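How to Prepare a Two-Arm Tabletop Cell for an Open Day

Applies to: the Hondia bench with two arms, Listari controller, release 8
Last revised 26 April 2019

This page covers setup, the demonstration itself, and reset between visitor groups. It assumes you have already completed arm homing and know how to use the stop button. Operators new to the bench should work through the Turetti teleoperation notes first.

Before you start

You need the bench key, the printed run sheet, the household item kit, a roll of black floor tape, and two operators. One operator drives the arms. The other talks to visitors and keeps a hand free for the stop. Do not combine the roles, even for a small group.

Allow over 2 hours on the first setup. Later setups go faster if the item kit was packed in order.

Step 1. Check the cell

Walk the outside of the bench. Confirm that the cables to both arm bases are seated and that none of them crosses the visitor path. Cables that drop from the ceiling must hang clear of the full reach of each arm. Jog each arm to its limit and watch the slack.

Open and close each gripper five times. Look at the fingertips for wear. Scuffed tabletop boards are acceptable; raised splinters are not, and should be sanded before soft items go down.

Step 2. Load the demo profile

On the controller, open Profiles and select OPENDAY. Set the following:

Joint speed: 8 percent
Grip force limit: low
Log buffer: 4000 lines
Network port: 558

Save, then restart the controller. The profile does not take effect until the restart — a green status light alone does not confirm it. Read the speed value back from the screen.

Step 3. Lay out the items

The first-aid theme works well with general visitors. They know the objects, and the mix of hard, soft and clear surfaces shows where gripping becomes difficult. Use bottles, a few small containers, a folded cloth, and baskets to sort into. Keep light items toward the middle of the table, where both arms can reach them. Leave a gap between upright bottles at least as wide as an open gripper.

Positions do not have to match from one group to the next. If an operator wants a repeatable start, mark the table with small pieces of removable tape and take them up at the end of the day.

Step 4. Run the demonstration

Begin with both grippers raised and open. State which arm will move before it moves. Do one easy pick, such as an upright bottle, then one with a thin or round part. Approach round parts from directly overhead and lower slowly. Close until both fingers make contact, pause, then lift.

Put the wrist cameras on the second monitor. Visitors tend to follow the arms by eye and miss what happens between the fingers.

The bench and wrist views from the Oral hall session:

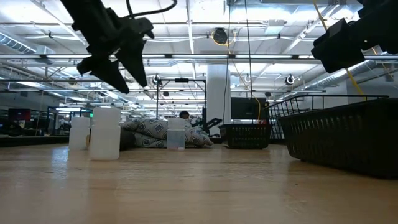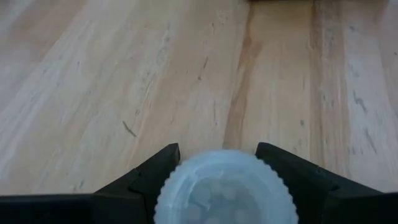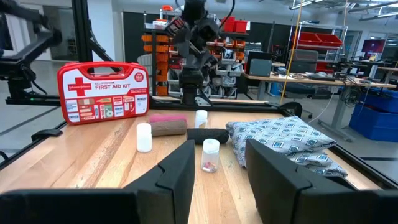
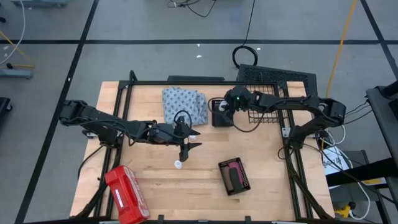
Step 5. Reset between groups

Raise both arms and hold. Press the stop, then reach in. Empty the baskets, stand the bottles up, and refold the cloth. Check the floor under the bench for dropped caps. Release the stop only when both operators have called clear.

If a gripper reports a force fault, do not clear it in front of a group. End the run, move visitors back behind the tape, and restart from Step 2.

Step 6. Shut down

Park both arms, save the log, and switch the profile back to STANDARD. Pack the item kit with bottles at the bottom and cloth on top. Record any faults on the run sheet. The next scheduled open day is in May, and the sheet stays with the bench until then.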